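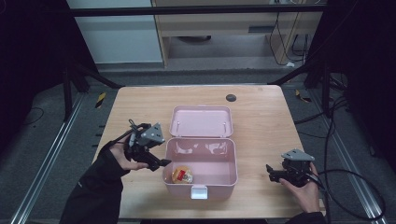
手持式夹爪采集工位设备采购与预算编制指南

适用范围
本指南供各课题组及实验平台在申报手持式夹爪数据采集工位时使用,内容涵盖需求确认、预算分项、询价比选、到货验收及耗材储备。机械臂本体及移动底盘的采购另按大型设备管理办法执行。

第一步 确认任务与工位数量
申报人应先列明拟采集的操作任务,再据此推算工位数量,不宜先定设备后找任务。双手协同类任务(如餐盒装取、容器开合、包装食品摆放)每个工位须配置手持夹爪2把,左右手各一。单手任务可只配1把,但建议在台面及线缆走向上预留第二把的位置。
任务清单应写明物品的最大外形尺寸、最大重量及表面特性。夹爪的最大开口须大于拟夹持部位的宽度,并留有余量。圆形扁平物品、光滑塑料件和薄壁容器对指端要求较高,应在清单中单独标注。

第二步 编制预算分项
预算表按下列科目填写,每一科目单独报价,不得合并为“一套”:
一、手持夹爪主机及安装板;
二、相机、镜头及同步模块;
三、线缆、转接头及集线设备;
四、工作台、型材支架与遮光帘;
五、指端衬垫、螺钉、嵌件等易耗品;
六、操作物品(餐盒、罐装及袋装食品等);
七、安装调试与人员培训;
八、数据存储。
实践中最常漏报的是第三项与第五项。线缆长度应按操作者的最大活动范围计算,不得按工作台边长计算;带线夹爪的线缆会垂落至地面并随手臂往复移动,须同时申报固定夹、理线套管和地面警示标识。

第三步 确定工作台与场地
台面宜选浅色、纹理均匀的材质,以便与深色指端形成对比。台面反光会影响图像质量,询价前应在拟用场地的实际照明条件下试拍样板,必要时将调光灯具或遮光帘列入第四项。地面如铺设地毯,应核实支架底脚是否平稳。
工作台高度统一按700毫米申报,有特殊要求的附书面说明。

第四步 询价与比选
同一技术规格须取得不少于两家供应商的书面报价。平台现有备案供应商为Arnon、Lundetti和Meireles,申报人也可提出其他单位,经资格审查后参与比选。
比选时请逐项核对以下内容:
指端模块能否单独更换,更换时是否需要返厂;
衬垫材料是否单独供货,最小起订量为多少;
线缆接头是否为通用规格;
标定文件与驱动程序是否随机提供;
保修期自发货日起算还是自验收日起算。
报价单仅列总价的,退回供应商重新填报。

第五步 核算耗材储备
指端衬垫在反复夹持中会磨损,出现边缘起毛、脱线即应登记,并由平台人员判断是否更换。首批采购建议每工位储备衬垫100片,由平台统一入库,按领用单发放。螺钉及嵌件随衬垫同批采购,规格须与主机一致。
操作物品同样列入耗材。食品类物品应保持原包装,登记保质期,到期前更换;塑料餐盒的铰链与卡扣容易损坏,同款至少备一件。更换不同颜色或型号的物品时,须在采集记录中注明。

第六步 验收
到货后由申报人与平台人员共同开箱,依次完成外观检查、开合行程检查、左右指端对位检查及相机画面检查。对位检查时,将夹爪置于台面上方缓慢闭合,两侧衬垫应平行接触,不得错位。画面检查应确认双侧指端均在视野之内。
四项检查全部合格后方可签署验收单。任何一项不合格的,应拍照留存,填写异议单,并按合同约定的期限通知供应商。

第七步 提交与归档
申报材料包括任务清单、分项预算表、书面报价、场地平面图和耗材储备表,统一上传至Manon采购系统,并将签字原件送交609室。列入下一年度预算的项目,请于10月内完成提交;逾期提交的,转入再下一批次审核。
预算批准后如需调整科目,单项变动应填写变更表,未经批准不得以耗材科目购置主机或相机。

本指南自2021年5月11日起施行,此前发布的工位申报说明同时停止使用。

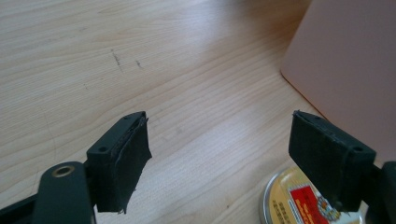
附:填表注意事项
金额一律以人民币元填写,保留整数。进口部件应注明报价是否含税、含运费。设备名称须与供应商报价单一致,不得使用简称。同一申报人申请多个工位的,应按工位分别填写耗材储备表,共用的存储设备只在第一张表中列出,其余各表填“共用”。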